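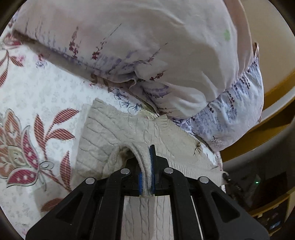 I will die on this hill: sweaters get folded, on the bed, one at a time, and they never go on a hanger. My friend Larasati hangs hers. She has two closets in her place in Grasville and a row of shoulders with little points on them, like everybody she knows is part bat. I love her, but come on!

A cable knit is heavy. All that braiding takes a lot of yarn, and the yarn wants to head for the floor. So lay it out flat, tuck the cuffs in, fold it in thirds and put the thing in a drawer. I do mine in May, when the heat finally gets to Jolthorpe, and it eats a whole evening (I put the radio on, I don't mind).

The other reason I like doing it this way is that you get to look at your clothes. Little snags show up when a sweater is spread out on a sheet — you'd never spot them on a hanger, squashed between two coats. Pull the loop through to the back with a crochet hook. Please don't snip it. I snipped one once, on a green cardigan I'd saved up for, and I'm still mad about the hole.

Larasati says I have too much time. Maybe so, but my shoulders are round.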